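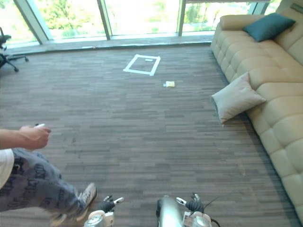 Lounge floor, 6/7/25. I finally got to the question I've been putting off since January, where the reading corner goes and what we do with the carpet once the sofa moves. Putting the side table opposite the long beige sofa felt wrong the moment I tried it, too close to the windows and in everybody's way. The white tape square on the carpet is a much better guide for my eye than the Gotberg plan on paper, and I like it sitting at a bit of an angle! I'm leaving it down until the Brenness people have looked.

Next, covers. The Pliswood throw is the one I want to keep, mostly for the seat cushions, which mark if you so much as look at them. I'd still like something heavier for winter - Radulović has a wool one for 303, and I'm trying not to think about it.
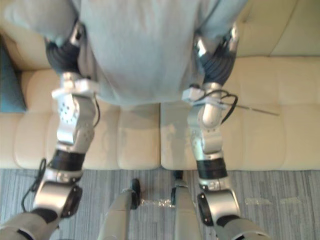
Gray-blue cloth over the cream sofa, still a bit wrinkled.

Carpet notes: I ordered 4 spare tiles, part 52 in the catalog, same gray stripe. The stripes turn a little from tile to tile, so mark the direction on the back before lifting any. Must also find a better route for cables along the wall.

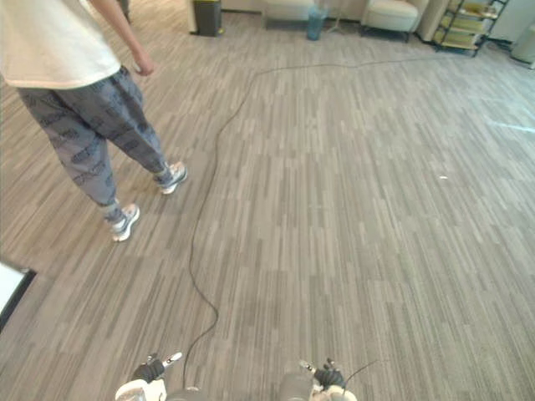
Valbona Leka thinks the spares should go by the windows first, as the sun will fade that strip before anything else, and she wants the throw washed once before we decide on the color. Fine by me. Washing it tonight, cold, no softener.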